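Brake Pad Cell at Ostis Back at Work After a Cable Gets a New Route

7 Feb 2020

The two-armed sorting cell at Ostis is running again after a stoppage that lasted longer than the repair did. The repair was a matter of moving one cable. The stoppage took in a search for the fault, a disagreement over whose fault it was, and a wait for a clip.

The cell handles brake pads and the small hardware that goes with them. Parts are put down loose on one side of a mat, and the arms are supposed to move them to a tray on the other side. Ostis installed it in November as the first stage of a project called Clalero, which is meant to take the dullest job in the kitting room away from people, who had been asking for that for years.

For its first weeks the cell did what it was bought for. Then one gripper began dropping out. It would close, report that it had closed, and then report that it did not exist. A restart brought it back, sometimes for a whole shift and sometimes for long enough to let the technician get as far as the coffee machine.

Prutau, the integrator that built the cell, first asked for the logs. The logs showed a lost connection, a finding that had already been made on the shop floor by people looking at the gripper. A second gripper was shipped and fitted, and it dropped out too. That settled the matter of the first gripper, which had by then been boxed up and labeled defective and has since been unlabeled.
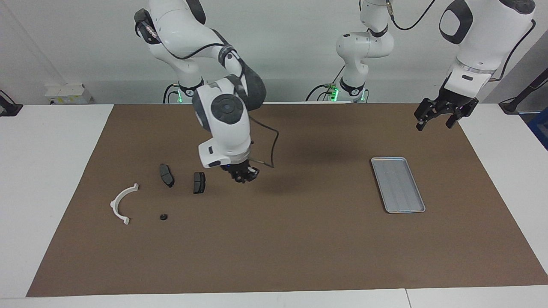 The trouble was in the thin cable that feeds the gripper from the wrist. On the original setup it had been tied down neatly and close, and it looked very good in the handover photos. It also had no slack. Each time the wrist turned toward the far side of the tray, the cable pulled at its plug, and after more than 1,000 turns the plug had had enough. The cable now leaves the side of the wrist, swings out and curls back down toward the gripper, a loop that looks like something left unfinished. Prutau's drawing has been changed to match it. The new clip that holds the upper end came from Þorgeirsson, a supplier that sells them in bags of 300. Ostis needed one.

With the cell already down, the maintenance crew went through the rest of it. Both grippers were cleaned and their fingers checked for play. The cables on the arms were followed by hand from one end to the other, a job the manual gives 40 minutes and which took the afternoon. The mat was lifted and wiped underneath, and a washer reported missing before the holidays was recovered.

Putting the mat back caused the next problem. The arms know where the tray is because somebody taught them, and they were taught with the mat in its old place. It went back slightly off. The first test pad was delivered with great confidence to the rim of the tray, where it balanced for a moment and then left. The tray position was taught again, and the corners of the mat are now to be marked on the table in pen. The original instructions had recommended tape marks, on a page that several people remember turning.

The restart procedure has been rewritten as well. The old one began with switching on the cabinet and ended 40 steps later with switching on the cabinet again, for reasons lost with its first draft. The new one fits on a single sheet. It asks the operator to check the base lights, open and close each gripper with nothing in it, and turn each wrist to both ends of its travel while watching the cable. Then a few loose parts are laid out by hand and run at low speed before the cell is turned over to the shift.

The bracket remains a sore point. Brake pads are flat, heavy and easy to please. The curved plastic bracket that goes into the same kit has small tabs at its ends, and if a gripper takes it by the wrong one it swings around and lands facing the other way. Prutau has suggested a change to the pick point. Ostis has suggested that Prutau come and try it. A visit is being arranged.

A second cable check is planned once the cell has put in another stretch of full shifts, and the loop will be inspected at every shift change until then. Spare cables have been ordered for both arms. Clips, according to the stores department, will not be a concern for the foreseeable future.

The next stage of Clalero, a similar cell for filter housings, is still on the schedule. Its drawings came back from Prutau last week with a note asking for comments on the cable routing. Ostis has sent several.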